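Sleep and Memory, Handout 2: Why We Forget Most of the Night
6 min read

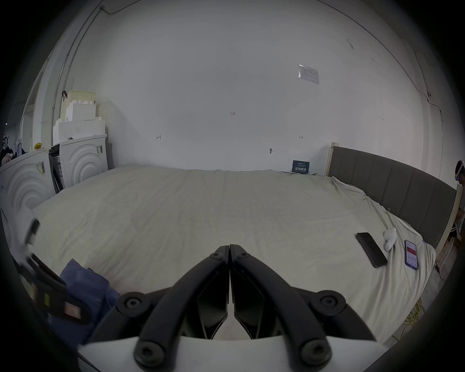
Okay, so last time we got as far as the sleep cycle and then I ran out of board. I want to pick it up there, because the part I rushed (the last five minutes, sorry) is the part everything else hangs on.

A quick recap for those who missed it. You drift down from light sleep into deep sleep, you come back up, you dream for a while, and then you go round again. The early cycles are heavy on deep sleep and the later ones are heavy on dreaming. If you cut a night short at the end, you mostly lose dreaming. If you go to bed very late but sleep in, it gets messier, and I'm going to leave that for May when we do body clocks.

Now, memory. The way I think of it, the day leaves you with a big pile of stuff that hasn't been put away. Deep sleep seems to help with the putting away, mainly for facts and events: what you read, who you met, where you left the car. Skills are a bit different. If you spent the afternoon learning a tune on the piano, you may well play it better the next morning without touching a key in between. I love this one! My own teacher used to tell me to stop practicing and go to bed, and I thought she was just tired of listening to me.

Please be careful with the word "helps," though. A lot of the studies are small, and people who slept badly are also grumpy and slow the next day, so a poor score on a word list could be a memory problem or could be plain tiredness. When you read a paper, look for what the authors did about that. Did they test people again after a good night? Did they have a group that learned in the morning and was tested in the evening? Write it in the margin. I will ask.

The forgetting part

Almost all of you told me you don't dream. You very likely do! What you don't do is keep it. The brain in dreaming sleep is busy but it's poor at laying down new memories, so unless you wake up during a dream or right after it, the thing is gone before breakfast. That's why people who wake often tend to report more dreams. They aren't dreaming more, necessarily, they're just catching more of them.

The same goes for those tiny wakings in the night. Everybody has them. You turn over, pull at the covers, maybe open your eyes, and in the morning you'd swear you slept straight through. Keep that in mind when you fill in your diary, because your diary is only what you remember and that's a different animal from what happened.

About the diary

Use the Tundness sheets, the ones with the wide boxes. I know some of you have the Fitura app and would like to hand in a printout from that. You can add it at the back if you want, but I still need the sheet by hand. Fill it in within an hour of getting up. Put down when you turned out the light, when you think you fell asleep, any wakings you recall, and one line on dreams, even if the line is "nothing." Naps count. Dozing on the bus counts too (you know who you are).

Don't try to sleep better for the sake of the course. I'd much sooner have a truthful bad week than a beautiful made-up one.

Reading

Tamošiūnaitė, chapter 3, up to page 164. Skip the box on brain waves if the graphs put you off, we'll draw them together. The Tumholm reader has a shorter version of the same material, and it's fine for a first pass, but it leaves out the nap studies and those are going to come up.

Bring one question about the chapter, written down. It can be a small one. Last year somebody asked why we don't sneeze in our sleep and we lost half the session to it, which I didn't mind at all.

Questions: use the course contact form | © 2021 Sleep and Memory course notes | Back to top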